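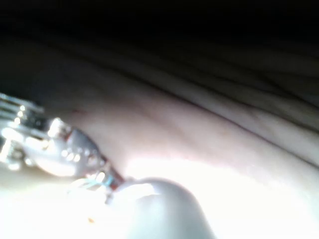
28 de abril de 2025

Lunes. Escribo rápido que a las 7 me cierran el vestuario y todavía no he cenado.

Día largo. Práctica de sutura toda la tarde, otra vez la almohadilla clara, otra vez el mismo hilo oscuro que se me enreda con mirarlo. Glenys dice que dejemos más cabo corto. Lo intento. Luego no me acuerdo y dejo la cola larguísima, y claro, bucles por todas partes.

Por la mañana nada, papeleo. Lo del pedido de Cunel sigue sin llegar (400 almohadillas, quién pidió 400, dónde las vamos a meter). El armario de Rolland ya no cierra. Quité dos cajas viejas y las puse en el pasillo y me riñeron por el pasillo. Bueno.

Comida: bocadillo de tortilla de pie. Café malo. Otro café malo.

Lo que quería apuntar antes de que se me olvide:

- entrar perpendicular, perpendicular, PERPENDICULAR. Se me tumba la aguja siempre en el mismo sitio
- coger la aguja más atrás, no por la punta
- no tirar del hilo hacia arriba, acompañar con la curva
- parar y respirar antes del nudo. Suelto el aire tarde y me tiembla todo

El tercer punto de la segunda tanda me salió bonito. Bonito de verdad, los bordes juntitos sin fruncir. Lo miré un rato como una tonta. El siguiente un desastre, rasgué la almohadilla y tuve que irme más a la derecha.

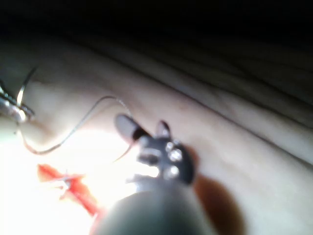 **Edith Correa**
*Residente, taller de sutura*

Sigo, ya en el autobús.

El hilo. Hoy me ha dado por pensar en el hilo. Cuando se queda suelto encima de la almohadilla hace unas curvas que parecen letra de mi abuela, una ese enorme y luego se vuelve para atrás. Con la luz tan fuerte de la sala hay ratos que veo dos, el hilo y la sombra, y voy a por la sombra. Dos veces hoy. La segunda me reí sola. Glenys no se rió, Glenys estaba apuntando tiempos.

Los tiempos: 19 minutos la primera tanda, que es una barbaridad. Cinco puntos, 19 minutos. La segunda no me la quiso decir hasta el miércoles, así que o muy bien o muy mal. Seguramente muy mal.

Me duele el pulgar. Y el cuello, que lo pongo hacia delante sin darme cuenta, tendria que pegarme una nota en algun sitio. ¿La silla? Probar a bajarla.

Ah, y el hilo de Flasudeo no me gusta. Guarda la forma del paquete, sale con el rizo puesto y hay que estirarlo con los dedos antes de empezar, un tirón suave y esperar. El otro era más dócil pero se acabó y hasta que no firmen no hay más. Preguntar en Komotance si tienen muestras, que a Glenys le mandaron unas en enero y no las ha abierto.

Mamá ha llamado dos veces. No lo he cogido. Llamar hoy sin falta.

He visto que en la lavadora se quedó la ropa desde ayer, o sea que toca volver a ponerla. Y no hay detergente. Comprar: detergente, huevos, algo verde, pilas para el mando.

Lo de practicar en casa, a ver. Tengo la pinza vieja y un trozo de almohadilla de las rotas, que Glenys me deja llevarme las que van a la basura. Media hora al día, dije en marzo. Lo he hecho cuatro veces contando la que me quedé dormida. Esta semana sí. Solo pasar la aguja, sin anudar, despacito, muñeca y nada más que muñeca. Poner el flexo al otro lado, por lo de la sombra.

Miércoles otra vez con ella, segunda sala. Llevar el cuaderno bueno, no este, que está todo manchado de café y no me entiendo ni yo.

Me he pasado de parada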